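Hooks, part three

March 6, 2021

Last October Rocío Tello bet me lunch that hanging keys would be harder than stacking cups. I owe Rocío lunch.

Our method is dull on paper. The policy predicts where the hook should be relative to whatever the gripper holds, then corrects every 10 frames. With the correction off, it managed 37 percent. With it on, 47.

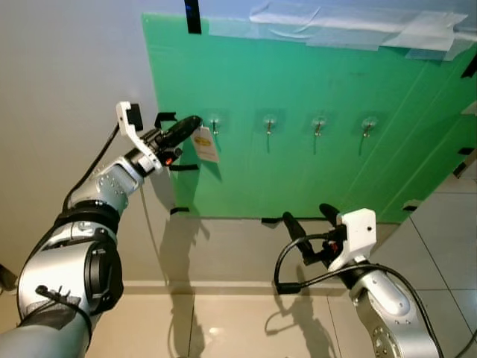 I had promised Funmilayo Usman nearly double that, in writing, with a graph. She has kept the graph.

Most misses come after the turn. The arms swing between board and table, and the estimate swings a bit further — it believes the hooks have moved to Vivemholm.

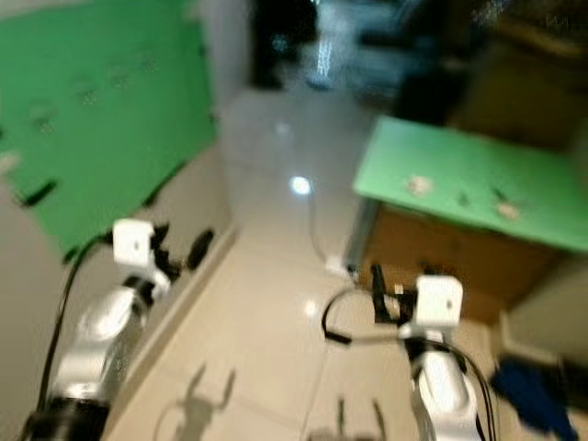
Dropping the blurred frames from training made things worse, so they're back in. I have a theory, which I'll share once it stops changing.

Picking up is the other half of the trouble. A tag is easy. A bunch of keys has opinions. 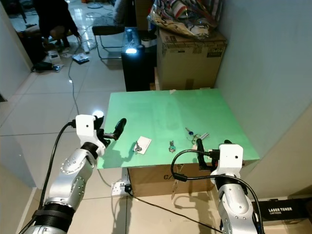 What's next

Retrain with 2 seeds, then buy lunch.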